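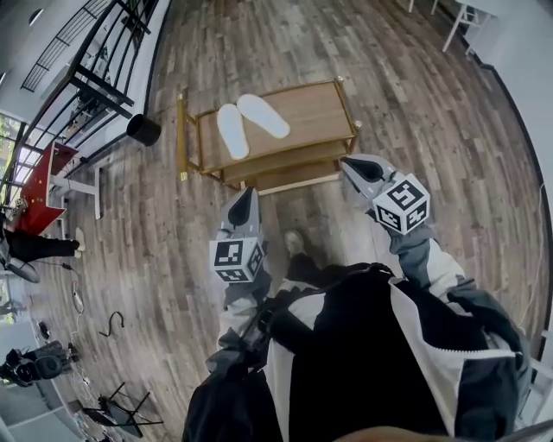

Does showing a robot a task by hand save any time over programming it?
Sometimes, for short tasks with soft objects. For most of what people in this room are paid to automate, I haven't seen the proof.

Speaker notes, K. Yordanov. Keep it under 17 minutes, leave room for Despina's rebuttal.

Open with the sales pitch, and be fair to it. A person picks up a pair of grippers, does the job, and the recording becomes the lesson. No code. Anyone can teach. I believed most of that when I started at Grestura.

Then the number. We recorded 724 demonstrations of one job, placing insoles. After cleaning we kept 211. Pause here. Let them do the subtraction.

Where did the rest go? Lost tracking, hands moving too fast, people changing their minds halfway through a reach. Krum will say better instructions fix this. Maybe they do. Ask him for the figures, because I've asked twice.

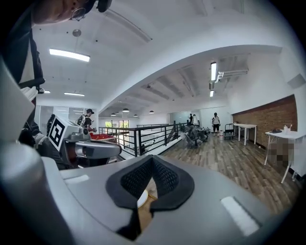

Slide 2. Gripper-side view, with the railing and brick wall behind.

Point at how much of this view is gripper and ceiling. The learner gets this and has to work out what matters. A person knows to ignore the lamps. Does the model? In our February tests, moving to another room hurt us badly, and the task was exactly the same.

Remote control next, keep it short. Takier swears by it. The arm's own limits are in the data from the start, and I like that. But it's slow, operators get tired, and tired operators teach hesitation. Phong has the story about the drawer. Only tell it if he's in the audience.
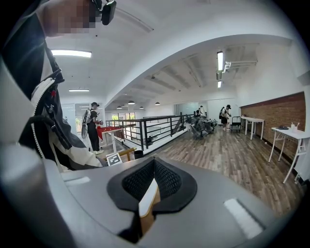 Slide 3. Same kind of view, marker card beside a wooden board.

Talk about who is doing the showing. Two experienced people fold a towel two different ways and both are right. Average them and you get a third way that drops the towel. I'd take fewer teachers and stricter rules. Drita disagrees and wants more variety. She may be right about towels.

What I want before I sign off on another round at Zollotness: failure counts next to success counts, a test room the teachers never saw, and the cleaning hours on the invoice.

Stop there. Take questions. If someone asks about the MacKinnon trial, I can't discuss it until the report is out.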